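Week 6 - Reading a ceasefire monitoring report

Notes prepared by Sandamali Dewan. Bring a printed copy of the Mendirau report to the tutorial, with the annex.

The Mendirau case is a teaching case. It has two parties, the Zurel authorities and the Fakir movement, and a border town, Tultel, that both claim. The agreement was signed in May and the monitors arrived before the end of that month. 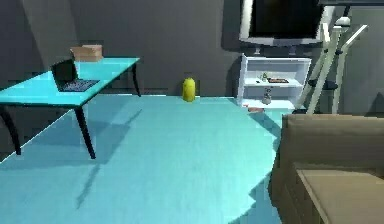
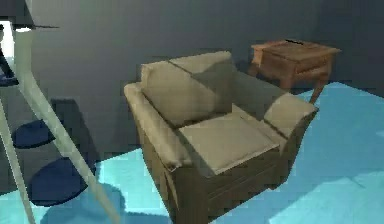 ## What the mandate covers

The mission may observe, record and report. It may not search vehicles, detain anyone or stand between the parties. Students often write that the monitors "failed to enforce" the ceasefire. They had no power to enforce it, so be careful with that wording.

## Key figures

| Item | Number |
|---|---|
| Monitors authorized | 300 |
| Incidents recorded | 478 |
| Households displaced from Tultel | 2,000 |
| Crossing points open | 2 |

An incident is anything logged on the standard form, from a single shot to an hour of shelling. The total tells you how often forms were filled in - it says very little about how severe the fighting was. Check the annex before you compare one sector with another.

## Language to watch for

- **Violation** - the mission has decided which party was responsible.
- **Incident** - no finding on responsibility.
- **Alleged** - reported by one side, not seen by monitors.
- **Restriction of movement** - a patrol was stopped or turned back.

Paragraph 14 of the report uses "incident" and "violation" for the same event. Parveen Mondal will go over this in the tutorial, so mark the paragraph in your copy.

## For next week

Write one page on whether the displacement figure should be given by household or by person. Use the report's own definitions and cite paragraph numbers. Late work goes to Parveen, not to the front office.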